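How to test whether a machine can tidy up: the toy box chore

Part 2 of the home chores series. Part 1 covered wiping a counter.

People ask us whether a robot can do chores yet. The short reply is that some can do some of them, on a good day, in a room they have seen before. If you want a better reply for your own machine, you need a chore small enough to repeat and messy enough to mean something. We use toy pickup. You can set it up on any table in 15 minutes.

What you need

A table with a cloth on it. An open-top storage box, the kind with sides a child could reach over. A mix of toys in different shapes and stiffness. A hand-held gripper for recording the demonstrations, and an arm with the same fingers for the test runs. A notebook.

Don't buy a special set of blocks. Blocks are easy and every lab has them. Toy fruit is better: a banana rolls, a bunch of grapes has bumps, and anything soft changes shape when you squeeze it.

Step 1. Set the table

Put the box near the middle of the table, with open space in front. Leave the rest of the room alone. It's tempting to clear the background, and the numbers will look better if you do, but a home has shelves and appliances and bags on the floor. A machine that only works against a blank wall hasn't learned a chore.

Step 2. Pick a rule for "done"

Ours is simple. A toy counts if it's inside the box and stays there when the fingers let go. Lying across the top of the pile is fine as long as it stays. Touching the outside of the box is a miss. Write the rule down before the first run, or you will find yourself changing it around the third.

Step 3. Record the demonstrations

Hold the gripper the way you would hold a pair of kitchen tongs and put the toys away one at a time. Go slower than feels natural. Open the fingers wide before you come in toward a toy, close, lift straight up, move over the box, open again.

We recorded 705 pickups for the current version. Junpei Iwasaki did most of them at the Devport office, over two weeks in October. Our first try used 400 and the arm kept pushing the box along the cloth. More recordings helped, but what helped most was starting each one from a different spot.

Step 4. Include a full box

This is the step people skip. Dropping a toy into an empty box is nearly a solved problem. Dropping one into a box that already has a heap in it is much harder, and that is what the end of a real cleanup looks like. Do at least a third of your recordings with the box well filled.
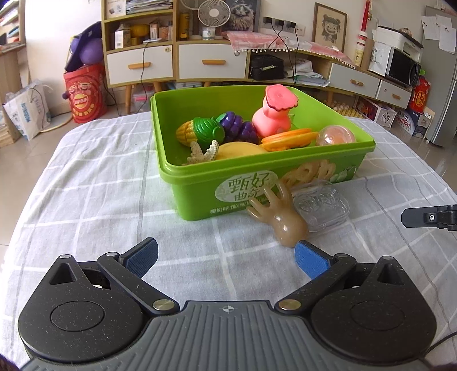 Gripper open in front of the filled box, with the rubber hand still on the cloth.

Step 5. Save one awkward item for last

Thin, bendy things with parts that stick out are the hardest. Fingers close on one bit and the rest swings. Clear plastic is the other one to try, and our arm does poorly with it. Test these separately and keep their scores out of the main number.

Step 6. Run it and write it down

Do the runs in blocks and mix up the toys between blocks. Note each miss in a few words: "slid", "pushed box", "closed on air". After a while the notes are worth more than the score.

What we can say so far

On firm toys and a half-empty box, the arm is good enough that we stopped watching every run. On a full box it still needs a person nearby. It's also slow. Anyone with two hands would be finished and out of the room.

So no, it can't tidy a playroom yet. It can do one part of the job at one table. The next thing to work on is getting toys up off the floor, and we'll cover that setup in Part 3.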